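4.2 Comparing the two grippers

We were delighted by how much the drinks task told us. Both arms ran the same Nikero controller, so any difference had to come from the fingers. We logged 2674 grasps with the Arier set and 3936 with the Guérin set.

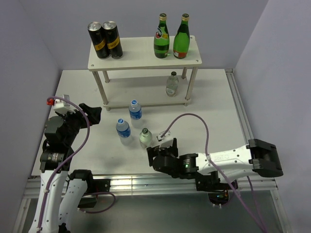

Clear bottles were the hardest test for both – the depth readings were poor, and the fingers often closed early. Lowering the closing speed helped a great deal, as Figure 4 shows.

Figure 4. Two-arm cell at Orkcombe, with cans and bottles on and in front of the shelf.

Glass was a lovely surprise: the Guérin fingers held it well even at an awkward angle.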